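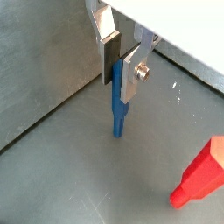 Thread on the port closure at Vavilano, as I've had a lot of messages asking what is confirmed and what isn't. I'll add to it through the evening.

The harbour authority shut the outer channel at 5.40 this morning after a drifting sea mine was reported north of the breakwater. The inner basin is still open to small boats. Nothing larger than a fishing boat has been let in or out.

The report came from the bulk carrier Mekammont, which was waiting for a pilot. The crew radioed a bearing and moved the ship further out. No damage to the ship and no injuries, according to both the harbour authority and the owners, Öztürkmen.

There was a claim going round at breakfast that the Mekammont had been hit. It hadn't. The picture posted with that claim is of a different ship with a different funnel, and I have seen it used before for a fire in another port.

On what type of mine it is: we don't know. The navy statement says "a moored mine that has come loose", which would fit with the storms in July. It doesn't say who laid it or when. Both sides mined that stretch of coast during the war and neither has handed over full charts.

The militia's radio station says the mine was planted last week by the coalition. The coalition says it was planted last week by the militia. Neither has offered anything to back this up, so I'm leaving it there.

For background, the joint clearance mission has dealt with 147 mines on this coast up to its last public report. That figure counts sea mines only. Several accounts are quoting 817, but that number includes shells and other ordnance found on the beaches.

The mission has been short of boats since spring. Two minehunters went home for repairs and only one has come back. It was working 65 nautical miles to the south when the alert went out, so expect it on site after dark.
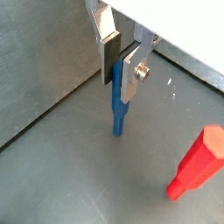 Blue plastic peg in a metal gripper.

Update, 2.15pm. There are 22 ships at anchor outside the exclusion zone. Most are carrying grain or fuel. Two are aid ships and the port says they'll go in first once the channel opens.

Öztürkmen says it will keep the Mekammont where she is and has no plan to divert. Another line has already turned a container ship round. I'm not naming it until I get a reply from the company.

A few of you asked about phones and internet. Finitel has confirmed that its undersea cable comes ashore inside the closed area. The cable is working normally. A repair job planned for this week has been put off, so the slow speeds on the east side of town will carry on for now.

Fuel: the depot says it has enough for normal use. There were queues at the coast road garage at lunchtime but it was still serving when I went past. The power station has its own tanks and isn't supplied through the outer channel.

Fishing crews have been told to stay south of the old lighthouse. Some went out before the warning and came back in through the small boat gate. The co-op says all its boats are accounted for.

4.50pm. The harbour authority now says the mine has been sighted again from the air, further east than the first report. The exclusion zone has been moved to match. The new coordinates are in the notice to mariners – please use those and not the map that's being shared, which is this morning's.

If you see anything floating that you can't identify, don't go near it and don't try to tow it. Ring the coastguard. The same goes for the beaches – last winter's storm brought things up on the sand at the north end.

7.30pm. The minehunter is still on its way. The channel stays shut overnight and the next statement is due at 6am. I'll pick this up again then.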